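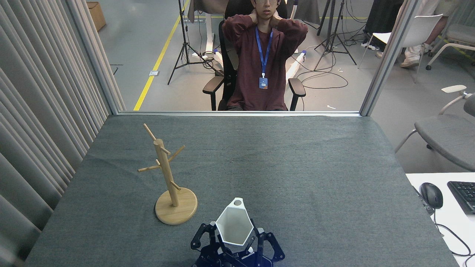

Numden opens its mug-hanging sessions to beginners

Aug 27, 2018

Hanging a mug on a wooden mug tree takes a person a couple of seconds and no thought at all. Doing it through a robot's arms is another story, and the people at Numden have spent the summer finding out just how much fun that can be.

The small robotics lab, which works out of the old Culline building, said this week that its teaching sessions are now open to people with no background in robots. Beginners get a short introduction, take hold of the controls, and guide a two-armed machine through a simple household job while the computer records every movement. Those recordings are then used to train the robot to try the job without a person steering it.

The project is called Nordin, and it started in March with folding cloths and stacking bowls. The mug tree came later and quickly became the favorite. So far the lab has collected 204 complete runs of the mug task, and 175 of them were good enough to keep for training. The rest were thrown out, mostly because the mug slipped or the recording stopped early.

What makes the task so good is that it looks easy! The handle has to be turned the right way before the mug gets anywhere near a peg. The pegs point up at an angle, so coming in straight from the side doesn't work. And the person steering has to judge depth through the robot's own camera, which feels strange for the first few tries and then, quite suddenly, feels fine.
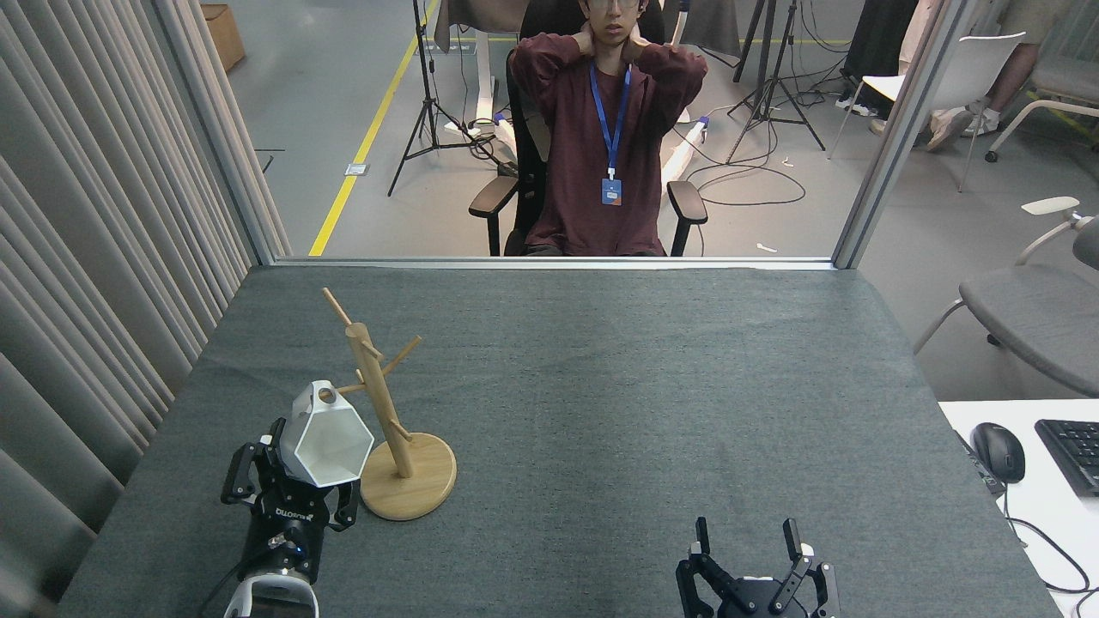 Lining up a white mug with the upper pegs of the mug tree.

Beginners at Numden usually need 14 tries before they can hang a mug without help. The lab's own staff were a little surprised by how quickly people improve after that. Someone who fumbled through the whole first half hour will often finish the session with a string of clean runs, each one shorter than the last.

There are two ways to show the robot what to do. In the first, the person stands next to the machine and moves an arm directly, with the motors set loose enough to follow. In the second, the person works a set of hand controls from a short distance and the arms copy the motion. The lab likes the second way for mugs, as it keeps human hands out of the camera's view and gives the robot pictures closer to what it will see later on its own. The first way is still used for teaching a single tricky motion, such as the small twist that brings a handle over the tip of a peg.

Variety matters as much as skill. The mug tree gets turned and moved between runs, the mug starts in different spots, and people are asked to use whichever peg seems natural to them. Some go for the top every time, while others like the low pegs. All of that is welcome – a robot that has only ever seen one neat way of doing things tends to get stuck as soon as the table changes. Slow runs are welcome too, as long as the mug ends up where it should.

The software behind the sessions was written together with Storumura, a two-year-old company that makes recording tools for robot labs. Its newest version lets the person at the controls mark a run as good or bad as soon as it ends, and that has cut the sorting work almost in half. The next version should make it possible to play a run back on the spot and pick it up again from the middle, which anyone who has dropped a mug right at the last peg will be glad to hear.

Early tests of the trained robot are encouraging. It reaches for the mug smoothly and usually finds the tree, though it still has trouble when the handle starts out facing away. More runs with the handle in that position are at the top of the list for the coming weeks.

Sessions last 2 hours, with a break in the middle, and are free. Glasses are fine, long sleeves are fine, and left-handed people are especially wanted, as most of the runs so far lean heavily to the right. Sign-up sheets are at the front desk of the Culline building.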